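Building services update: entryway storage at Cutcombe

Item 2 in this month's newsletter covers the change to shoe storage on the residential floors. It replaces the note circulated in May, which gave the wrong shelf clearance for the Gasach wing.

Shoes left on corridor floors obstruct the cleaning machines and narrow the exit route. From 14th October, footwear must be kept inside the unit or on a rack in the entry alcove. The corridor itself must stay clear on both sides, including overnight.
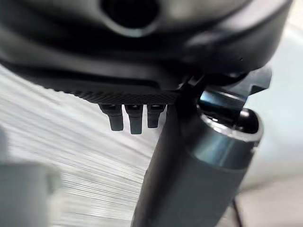

Racks may not exceed 600 mm in width. Deeper models will fit the alcove but prevent the riser cupboard door from opening fully, and the meter reader needs that door at full swing. Measure with the door open. Residents of the Lema wing have a shallower alcove and should check with Shabani Rotich before buying anything.

Untreated wood is acceptable if the feet are raised off the floor. Fasten the rack to the wall at the top rail with the brackets supplied by the front office. Do not drill into the panel below the light switch, where the cable run is shallow.

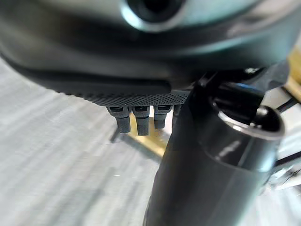 Dark housing with textured band, close view.

Wet footwear should go on a tray until dry. Salt and grit damage the floor finish, and the cost of the last refinishing, $3,736, was charged to the common account. Slippers and other indoor shoes can go on any shelf.

Check the screws twice a year. Wood shrinks during the heating season and the joints loosen. Tighten by hand and stop when the panel edges meet.
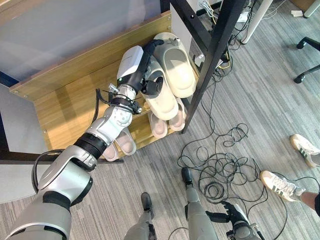 Bracket requests

Send the unit number and rack width to Mwanahawa Urio at the front office. Each unit is allowed 2 brackets at no charge.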